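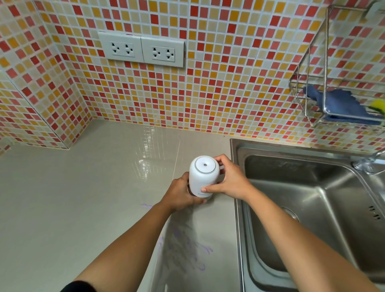 Garnov home helper, two months in: what it does, what it won't do, and the humidifier problem

I signed up for the Garnov trial because I hate housework and I'm a sucker for anything with arms. It rolls, it has two grippers and a camera head, and it comes with an app that lets you teach it chores by doing them yourself and then correcting its attempts. I've had it since September and I've got thoughts!

The good stuff first. It picks up laundry from the floor, and it does it well. Socks, towels, a fitted sheet (picking it up, I mean, folding it is a whole other conversation). It takes 14 minutes to clear my bedroom, and I can do it in two, but I'm not the one doing it, so who cares. It also carries mail from the table by the door to my desk and gets it there every time, except for one padded envelope it dropped and then drove over.

Dishes are so-so. It'll load plates if you leave them spaced out on the counter. Mugs are fine by the handle. Wine glasses I've banned completely after the second one. My friend Tatsuya Shibata has the older Wieczorek model and his won't touch anything with a rim, so I guess I'm ahead there.

Now the kitchen counter jobs, which were the whole reason I wanted one. We keep a little white humidifier by the sink, and every couple of days somebody has to refill it. I figured this would be an easy win. It's a smooth plain cylinder no bigger than a large drinking cup, and it lives a few inches of counter away from the sink. How hard can it be?

Pretty hard! When I do it I put one hand low around the body and the other up by the top edge, thumb on the front, and I've never once thought about it. The Garnov wants to grab everything from one side. On a smooth round thing with no handle, that means it either squeezes too softly and slides off or pushes the thing along the counter toward the basin. I ran it 20 times over a weekend with the tank empty. It got a clean lift on 10 of them. Coin flip, basically, and that's before we get to opening it, adding water, closing it and setting it back down the right way up.

The glossy counter doesn't help. There's a bright patch where the tiles reflect, and the app kept drawing its little "object" box around the shine. I closed the blinds and it got better, then I tried at night with the overhead light and it was worse again. The support person, Shota Koyama (very patient, answered every email), told me to put down a matte mat. I did, and the boxes went away, but now I've got a mat on my counter for the robot's benefit, and I'm the one who washes it.

Wiping, since people keep asking: it wipes where it can see dirt. It went after the faint purple scribbles on my counter for ages, same spot, back and forth, and ignored the crumbs in the corner completely.

Would I buy it when the trial ends? At 54 bucks a month just for the floor laundry and the mail, I'm tempted — my back is very much in favor. For kitchen work, no, not yet. The next update is supposed to add proper two-handed holds, and if that fixes the humidifier I'll come back and change my score.

Three stars. One of them is entirely for the socks.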